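Reading time: 3 minutes
Print | E-mail

Chapter 3
Tables and Other Flat Things

I wrote most of this book at a kitchen table, and I never once looked at it properly until I had to. Silly, isn't it? I'd eaten off it, sorted the post on it, rested my elbows on it for years - and when the shop at Hullavari asked me which way the grain ran, I hadn't a clue.

So let's start this chapter with looking. Before you pick up a cloth, a tin of oil or a sheet of sandpaper, get down low and follow the lines with your eye from one side of the top to the other. On a pale table they can be very faint, just thin streaks a little darker than the rest, and they show best when the light comes in sideways (I like the late afternoon for this). 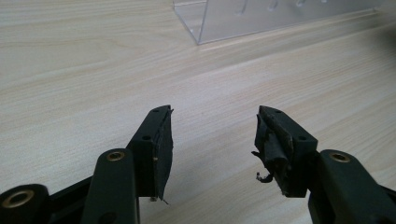 Once you know which way the lines go, you wipe along them. I know it feels fussy! But crumbs and grit love to sit in those little dips, and a cloth dragged across them leaves half the mess behind. My old Rusnák table taught me that, mostly by going grey in patches.

Then there's the question of what the top is made of. Solid boards, a thin layer of real wood, a printed sheet - they can look very alike from a chair, and they want quite different care. We'll test for each one on page 128, using nothing stronger than a damp finger and a bit of patience.

For now, choose one table at home or in the classroom and draw its grain in your notebook, with an arrow for the direction. Keep the drawing handy. You'll need it for Exercise 19, when we come to spills.

Print | E-mail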